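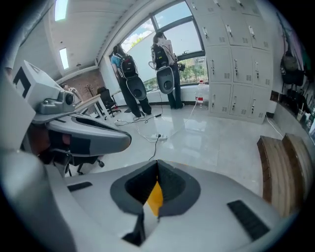 Marek Šimko asks whether the Voltby hand-held gripper kit can be run for a full working shift on the standard service plan, or whether the extended plan is required. His department is considering an order before the end of August. The kit would be used for recording manual handling tasks, with two operators working at the same time and a third person preparing the next task. The sales sheet refers to "continuous use" but does not say whether that means on mains power or on the pack. He would also like to know how replacement finger pads are charged.

## Answers

**Reinhold Frerichs** (accepted)

Our department has held the standard plan for 12 months and renewed it once. The following applies to the kit as supplied to us; older contracts may differ.

1. **Power.** "Continuous use" in the sales sheet refers to mains operation. The pack is intended for moving between stations. If both operators are to work a full shift, please plan for mains power at each station and have the cable routes approved by your safety office beforehand.
2. **Service plan.** The standard plan covers one calibration visit per year and remote support until 5 p.m. The extended plan adds a loan unit while yours is in repair. With two operators, I would recommend it — our one repair kept a gripper away for nine working days, and the second operator had no equipment in that period.
3. **Pads.** These are treated as consumables under both plans. Order them under part number 2941. Part number 1634 is the earlier pad, and it does not seat correctly in the current housing. The web shop still lists both on the same page.

The calibration visit must be requested in writing. It is not scheduled automatically, and an unused visit does not carry over to the next contract year. The request form is in the customer portal under "Documents," not under "Service."

**Osman**

We have the Mirora kit, so I cannot comment on Voltby pads. Mirora includes the loan unit in its basic plan, but the software license is charged per operator. Ask for both quotations with two operators entered.

**Holitz user group account**

Extended plan. The standard one is not worth having.

> **Comment from Marek Šimko:** Thank you. The point about part numbers is noted, as our draft order listed 1634. Does the loan unit arrive calibrated?
>
> **Reply from Reinhold Frerichs:** According to the contract text, yes. I have not had one delivered, so please have Voltby confirm this in the quotation. The wording is in the annex on repairs — it is easily missed, as the annex is sent as a separate file.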